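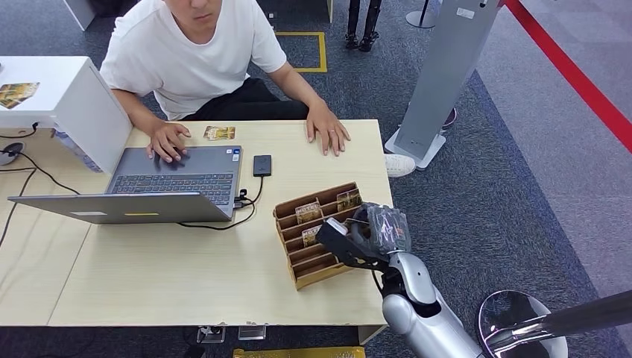 Filed under: Tabletop / Sorting & Storage / How-To

I own way too many illustrated cards. Some are from games, some are art cards I picked up at the Stulbridge swap meet, and a whole lot came in a shoebox from my friend Annunziata Testa, who was moving and wanted her closet back. When I finally put everything into a spreadsheet I had 3,876 of them (I know, I know). So over the summer I worked out a way of sorting that I can stick with, using a tiered wooden card holder and a laptop on an ordinary table, and a few people have asked me to write it up. Okay!

What you need

A tiered holder with angled slots. Mine is thin wooden slats, very plain, and I love it. You want the slots to lean back a bit so the cards don't flop forward on you.
A laptop or tablet for your list.
A clear table, bigger than you think.
Blank index cards for dividers.
Boxes or binders for wherever the cards live afterward.

Step 1: Set up the table

Put the holder on one side and the laptop on the other, with enough space between them to lay down a few cards. I type with one hand and handle cards with the other, so try both arrangements before you commit. I spent my first evening reaching across myself and my shoulder let me know about it.

Watch your charging cable. A loop of cable across the tabletop is exactly what a sleeve catches on, and then your nice tidy rows are all over the carpet. Run it off the back of the table if you can, or tape it down. Drinks go on a different table. Please.

Step 2: Pick your categories before you touch a card

I sort by set first, then by artist, then alphabetically. You might go by color or by how much you like them, which is a perfectly good system if the cards are only for you. Write the categories on your index cards and stand one at the start of each row. Pencil is best, you'll change your mind.

Step 3: Work in small batches

I do up to 100 cards at a sitting. More than that and I start putting things in the wrong row and not noticing till the next day. Take a little stack, square it up, and keep it face up next to the laptop.

Step 4: Enter it, then slot it

One card at a time:

- Lay it flat on the table, picture side up.
- Type the name, set, and condition into your list.
- Slide it into its slot by the edges, bottom edge first, and let it lean back.
- Pick up the next one.

Always type before you slot! I did it the other way around for a week and ended up with 13 cards that were in the holder and nowhere in the spreadsheet. Finding them meant checking every single row again.

If a card feels tight going in, don't push. Tilt it to match the angle of the slats and it'll usually drop right down. Sleeved cards are thicker, so give those the roomiest slots. Doğukan Başaran, who I trade with, leaves the front row empty for duplicates and I've copied him. It saves so much shuffling.

Step 5: Empty the holder when a row fills up

The holder is for sorting, it isn't where the cards live. When a row is full, lift the whole row out together, check it against your list, and move it into its box with the index card in front. I label my boxes by set, so right now I have a Porness box, a Gundside box, and a very overstuffed Karabulut box that needs to become two.

A few odds and ends

Wash and dry your hands first. Hand lotion is terrible for card faces, ask me how I know.

Back up the spreadsheet. I email mine to myself every time I quit for the night.

If you're sorting with another person, have one of you type and the other one handle the cards, and say the name out loud as you go. It goes way faster and you get to gossip about the artwork.

Keep the holder out of direct sun between sessions, especially if you leave cards standing in it. I've got nine faded ones from a windowsill back in April and I'm still mad about them.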